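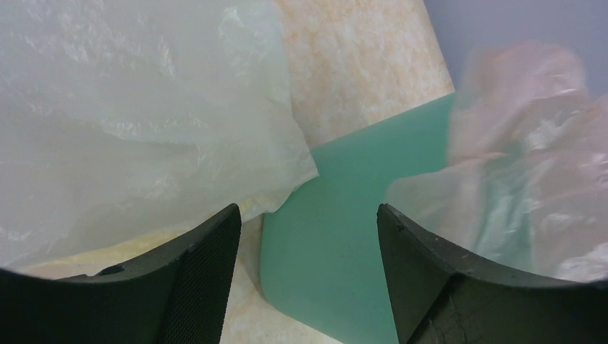 Why do we need a written rule for a plastic bag? The question came from Busden's reviewer after our last report, and I've been chewing on it ever since! My answer is that bags are where our good practice rules get a real workout. A bag doesn't hold its shape, it hides whatever is under it, and two arms working over one small bin can get in each other's way pretty fast.

So, the Stetix grant, progress so far. We promised you a shared rulebook for two-arm work with soft plastics, and the draft now has 32 rules, up from 21 in the spring (I know, I said I'd keep it short). Most of the new ones cover bin lining, which Pineso asked for. The big one is the shared space rule: both grippers may be at the bin together, but before either arm crosses the middle, the operator has to say so out loud. It sounds silly. We love it.

We also rewrote the stop rule. Anyone in the room can call a stop for any reason, and the run gets logged as stopped, never as failed. People were letting runs go on too long because they didn't want to spoil the numbers, and that was my fault for how I set up the log sheet.
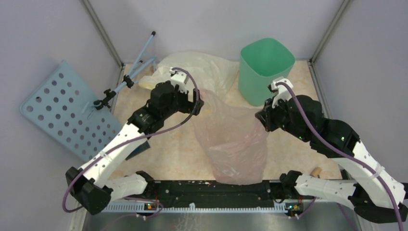
Quách wrote back that the stop rule is fine but the cable rule is too vague, and that "enough slack" will mean something different to every operator who reads it. Fair point! I'm replacing it with a check you do by hand before power-up: move each arm to its farthest reach, look at the cable all the way down, sign the sheet. It adds a little time to setup and I'm okay with that.

On the paperwork side, we audited 91 run logs against the draft. Nearly 40 had no note on how the bag was laid out at the start,
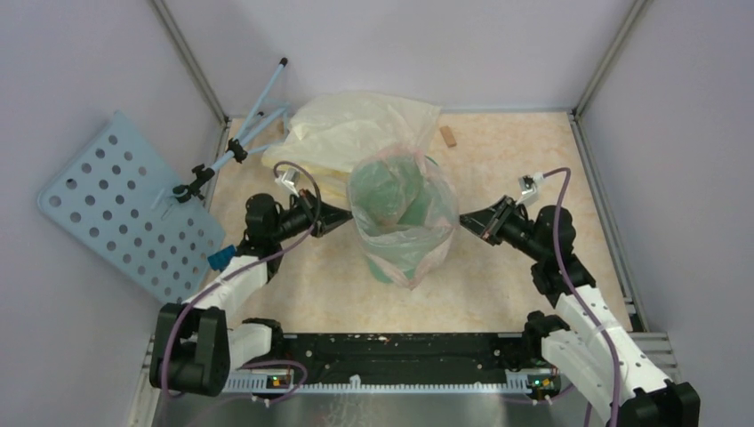 and without that note you can't compare one run with another, so the start layout is now a required line on the sheet. I'd like to add a short list of allowed starting layouts too, but I haven't settled on the wording.

Still to do before December: the cable check, the layout list, and a trial of the whole rulebook at Pineso with operators who had no part in writing it. Spending is on plan. I may ask to move some of the travel money over to operator training, and I'll send the form separately if so.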